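Wrong force limit in simulator stops two-arm robot program at Skonham

Skonham, December — A mistake in a simulation setting has stopped the table-clearing program at the Dronach automation laboratory in Skonham, after a two-armed robot pressed much too hard on a test table during its first trials outside the computer. No person was hurt. One gripper was damaged and must be replaced, the laboratory said in a statement.

The incident happened shortly before 11 a.m., when the robot was making a practice run with soft waste and tableware. According to the statement, the right arm went down to pick up a ball of paper towel, closed its fingers on it and then continued to push downward. The arm should stop when the force on the wrist passes a fixed limit. It did not stop, and an operator pressed the emergency button after about four seconds.

The laboratory measured afterward that the force had reached 206 newtons. The limit in the safety plan for this work is 100 newtons. The table plate was marked and one finger of the gripper was bent at its base.

Dronach began the table-clearing program last spring together with Gilmartin, a company that runs canteens in offices and hospitals. The goal is a robot that can take plates and used napkins from a table and sort them without help. Hard objects are not so difficult for such machines. Soft objects are a different matter, as they change their shape when they are touched, and the robot cannot easily know where the object ends and the table starts.

For this reason most of the training is done in a simulator called Manda, which the laboratory developed by itself. The two arms practice there with plates and soft pieces of different sizes, and only the best versions of the control program are moved to the real machine. The version that failed had completed 2,000 simulated runs, and no warning was recorded in any of them.

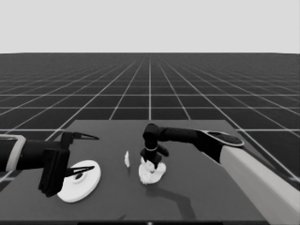 The investigation looked first at the force sensor in the right wrist, but the sensor was working correctly. The engineers then compared the files of the simulator with the files of the real robot, and in the second evening they found the difference. In Manda, the contact limit for the right arm had been set to 700 newtons. The value was entered during an early test, when the team wanted to see how the soft material model behaves under a heavy load, and it was not changed back.

When the control program was prepared for the real machine, the limit was copied together with the other settings. A check exists at this step, but it compares only speed and joint angles. It does not read the contact limits, so the wrong number passed through.

A second fault made the matter worse. In the simulator, the soft objects were easier to press together than real paper towel, and the tabletop did not give back the full contact force to the arm. The control program therefore had learned that pushing deep into the material is a good way to get a firm hold. In the simulator this habit cost nothing. On the real table the fingers went through the soft layer and met the hard surface, and the arm tried to go on.

The left arm had the correct limit and took no part in the incident.

"We trusted the number of successful runs too much," the laboratory wrote. "A run was counted as good when the object was lifted. We did not look at how much force was used for it."

The older runs have now been examined again with the force values included. In many of them the right arm pressed harder than the safety plan permits, also in runs that were marked as successful. The laboratory did not say how many, and said that the full numbers will be in its report to the safety office.

Operators were standing behind the yellow line during the trial, as the rules demand, and the robot cell was closed. Still, the safety office of the site has asked why the emergency button was needed at all. Its opinion is that a limit of this kind must be stored in the robot controller itself, where a training file cannot overwrite it. Dronach has accepted this and will change the controller before the machine is started again.

Three other changes are planned. The transfer check will read every force and contact value and will refuse a file if one of them is above the plan. The material model in Manda will be adjusted with measurements from real napkins and paper towels, dry and damp. The score for a successful run will go down when the arm pushes more than is necessary.

Gilmartin said that it stays in the project, but the first trial in a working canteen is moved from January to the spring. The company had prepared a kitchen in one of its office buildings, and the tables there will be used as normal until then.

Work in the simulator goes on during the pause. The real robot is switched off and its right gripper has been sent to the manufacturer, where the bent finger and the wrist bearing will be inspected. The laboratory expects the part back in three weeks. The report to the safety office is due before the end of the month, and a shorter version will be published on the laboratory's website.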